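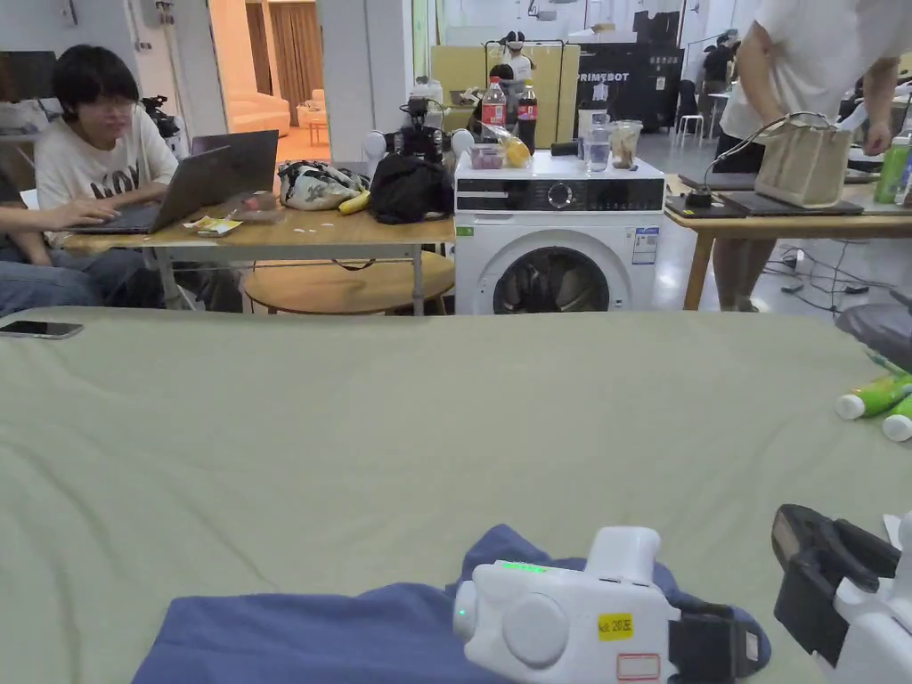 Güven Yüksel wrote back after the November report that it was all budget lines and hardly a word on the cloth, and could the next one please say what gets folded, on what, and where it goes afterwards. Fair enough. So this one is mostly cloth. Budget table follows separately, same layout as before.

Progress report no. 2 to Clomunel
Project: Cekarow household textiles, Prostby room
Date: 14/12/2020

Short version

Running. A bit behind on labels, ahead on folding. Room works better than in November but the tables still fill up with other stuff. No change to total budget asked for. One small move between lines, see the end.

Stock

200 pieces through the room since the last report. Plain cloths mostly, some heavier things that take up a whole table by themselves. Colors all over the place but whites and blues are the bulk of it. Darks were supposed to be a separate delivery, they came mixed in with everything else, so sorting took longer than the plan says. Have asked Tuncer to bag darks apart from now on. They said yes on the phone, nothing in writing yet.

Of those, 30 set aside. Stains, pulled threads, one seam gone completely. Not thrown out. They go in the practice pile and people learn folds on them, which saves the good ones from being handled ten times over.

Tables

Wide table now has the sage green fabric on it. Good for seeing whites and pale blues, less good for staying put. It rumples. You smooth it, lay a cloth out, pull the cloth toward you and the cover comes along with it. Tried clips at the corners, they get in the way of the long folds. Next try is a heavier cover or taping the underside. Would rather not tape.

Navy shows up fine on the green, which I had worried about when we picked it.

Bare wooden table is better for the actual folding, edges slide. Worse for laying out, light cloth on light wood and you loose the hem. So for now: spread on green, fold on wood. Two steps where the plan had one. Adds a bit of time per piece but far fewer do-overs. I'd keep it.

Laptop table is the problem. Meant for the stock list only. In practice it's stock list plus bags plus whatever anyone is eating. Snack wrappers, a banana. I am not going to pretend we have solved this. Shelf by the door is on order and bags will go there. Food stays on the laptop side, never on the fabric, and people have been good about that part.

Phones and small things on the green cover: still happening. Tubes too. Agreed rule is that the cover gets cleared before a new bag is opened. Mostly followed in the morning, slips after lunch.

Folding

Large whites are the slow ones. They bunch up in the middle and you end up with a big soft heap and no idea where the corners went. What we do now is find one corner, walk it out to the table edge, then find the one next to it. Do not shake the thing out, it knocks over whatever is standing on the next table. Smaller blues are quick and get done in between, folded and left at the side till there's enough for a stack.

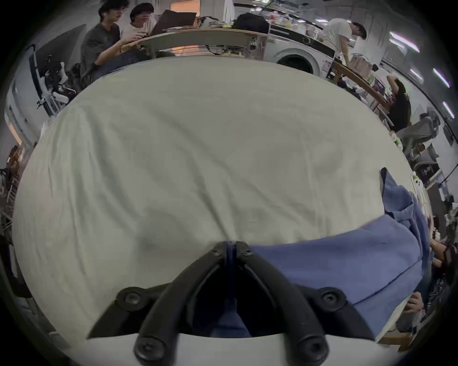 White cloth bunched up, blue one loosely folded on its right.

Stack height: set at 8 pieces. Anything taller leans and then somebody has to refold the bottom half. Plan said stacks should be "as high as practical" and everyone had their own idea of practical. One number, on the wall, done.

Fold type is still in thirds lengthwise then in half. Asked for comments from the people who receive the stacks and got one, saying the folded edge should face out so you can take a single piece without dragging the rest. Changed that the same day. Cheap fix.

Heavier cloths don't hold the thirds fold, they spring open. Rolling works. Rolls don't stack. Undecided. Might box them upright if we can find boxes the right depth.

Labels

Behind. We ordered 200 and the first lot came with the adhesive kind instead of the sew-in kind. Adhesive is no use, comes off when you fold over it. Replacement is promised by Tuncer at no charge. Till then stacks go out with a paper slip tucked in the top piece, color and count written by hand. Works, but the slips fall out in transport, and I've had one call from a site asking what they had been sent.

Stock list itself is up to date. Size column was being filled in three different ways, now it's only small / large / extra large. Old rows have been corrected except for the very first bag, where the cloths had already left the room before anyone checked.

Room

Cables under the long desk need tidying. Chairs and stools get pushed in there and catch on them. Reported to the building, waiting. If no answer by the next report we'll buy clips ourselves, small cost, from the sundries line.

Light is fine in the middle of the room and poor at the far end late in the day. Dark cloths get sorted first for that reason.

What's next

Sew-in labels on everything waiting, as soon as they arrive
Heavier cover for the wide table
Shelf up, bags off the laptop table
Decision on the rolled pieces, boxes or no boxes
Darks bagged seperately, confirmation in writing from Tuncer

Asked of Clomunel

OK to move the unspent label money (slips were free, more or less) to the table cover and the boxes. Nothing extra. A yes by email is enough.

Also, if anyone from your side wants to come by, mornings are better. Afternoons we're bagging up for collection and there's nowhere to stand.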